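短編の字数カウントが投稿サイトと手元のエディタで一致しない

投稿者:Undgate

月例の短編企画に参加しています。4月の課題は上限939字で、超過分は受付時に自動で弾かれます。手元のエディタ(Staseo)では930字と表示される原稿が、企画の投稿フォーム(Plosine)では超過と判定されました。差は30字あります。

原稿は会話が中心で、改行が多めです。ルビを2か所、三点リーダーを9か所使っています。段落頭は全角スペースで字下げしています。

確認したいのは次の点です。
・改行と全角スペースは一般に字数に含めるのか
・ルビはどう数えられるのか
・三点リーダーを二つ重ねた場合は1字か2字か

本文を削る前に、どこで差が出ているのかを特定したいと考えています。企画の要項には「本文939字以内」としかなく、数え方の記載はありません。

Nusrat Chaudhry

差の大半は空白の扱いだと思われます。Staseoの初期設定は「空白と改行を除く」です。設定画面の「統計」で「空白を含む」に切り替えると、全角スペースが加算されます。改行は別項目なので、両方を有効にしてから再計測してください。

ルビは記法に依存します。縦棒と二重山括弧で書いている場合、フォーム側が記法を解釈しなければ、縦棒、括弧、読み仮名のすべてが字数に入ります。読みが4字なら1か所につき7字の増加です。2か所なら14字になり、残りの16字が字下げと改行という計算になります。

三点リーダーは文字コード上では1個が1字です。二つ重ねれば2字で、どの環境でもここは変わりません。ただし中黒三つで代用していると3字になるので、置換漏れがないか検索してください。

切り分けの手順を書いておきます。

1. 原稿を複製し、ルビ記法をすべて外して親文字だけにする
2. 複製をフォームのプレビューに貼り、表示字数を控える
3. 続けて字下げを削除し、もう一度控える
4. 最後に改行を削除し、三つの値を比較する

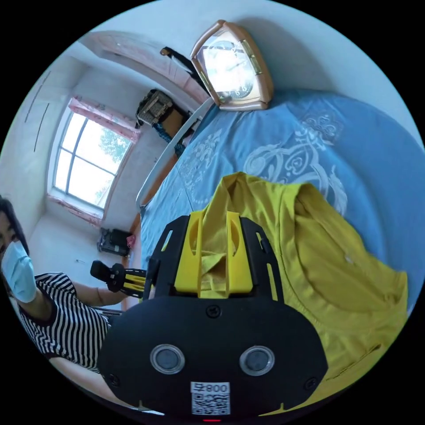 黒いグリッパーと黄色のブラケット

各段階の減少量が、それぞれの要素の分です。プレビューだけなら受付扱いにはならないので、何度試しても問題ありません。なお、改行コードがCRLFの場合、フォームによっては1改行を2字と数えます。手順4の減少量が改行の数の2倍になっていたら、LFで保存し直してください。

Montes

一般論ですが、応募要項に記載がない場合は空白込みで上限に収めておくのが安全です。原稿用紙換算の企画だと数え方がまた違います。行末の余りマスも枚数に入るため、会話の多い原稿は字数のわりに枚数が増えます。

自分はルビを使わない方針にしました。読みが必要な語は別の語に置き換えています。

Undgate

手順どおりに計測しました。ルビを外すと14字減、字下げの削除で7字減、改行の削除で9字減でした。合計30字で、差と一致します。改行コードはLFでした。三点リーダーに置換漏れはありません。

ルビは片方だけ残し、もう片方は平仮名に開きます。これで7字減り、語そのものが平仮名になって2字増えるので、差し引き5字の減少です。残りの超過分は後半の地の文から削ります。妻の台詞には手を入れない予定です。

Nusrat Chaudhry

削ったあとはフォームのプレビュー側の数字で確定してください。Staseoの表示は目安にとどめておくほうがよいと思います。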